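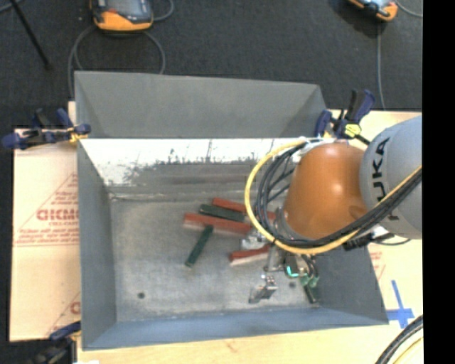
Bin-picking cell back up at Tirkport after cable swap

TIRKPORT - The bin-picking cell in the Laleo test hall is running again after 12 days down. Picks restarted Sunday, shortly after the morning shift came in.

The fault was in the cabling on the arm. The gripper kept dropping its signal whenever the wrist turned far over toward the back wall of the bin. Worked fine everywhere else, so it took a while to pin down. Two connectors were changed first, no luck. Then the whole run to the gripper was pulled and replaced with a new set from Bareck, the supplier in Su.

The new cables are routed with a wider loop at the wrist. The old loop was tied in tight to keep it off the bin rim and the crew now thinks that is what wore it out. With more slack the arm can reach down to the bin floor and tip the gripper sideways without pulling on anything. The downside is that the loop can swing over the parts, so top speed has been turned down for now.

The bin got some attention too. It had crept out of place over the fall, a hair at a time, every time a finger touched a side wall. Not enough to see but enough to throw off the picks near the corners. It is held to the table with bar clamps, and those are now checked at the start of each shift and written up in the log. A bolted mount has been drawn up but not ordered.

Restart was done by hand first, from the pendant, at low speed. Then a short run with the red and green test blocks, a few at a time, thrown in at any angle. The cell made 223 picks on the first day with 12 misses. Most of the misses were blocks lying right up against another block, where the fingers could not get down between them. One was a plain drop. No signal faults logged.

Still open: glare off the back of the bin. The inside has been rubbed bright over the years and the vision system sometimes reads the shine as an edge. Matte paint was tried on a spare bin and scraped off within 2 shifts. A film is being looked at, also moving the lamp, which would be cheaper.

Mixed parts go back in the bin once the cell has run a full week without a stop. Laleo says the slower speed stays until then, and that the old cables have gone back to Bareck to be cut open and looked at. A report is due in December.

Visits to the hall, canceled durring the repair, are open for booking again at the front desk.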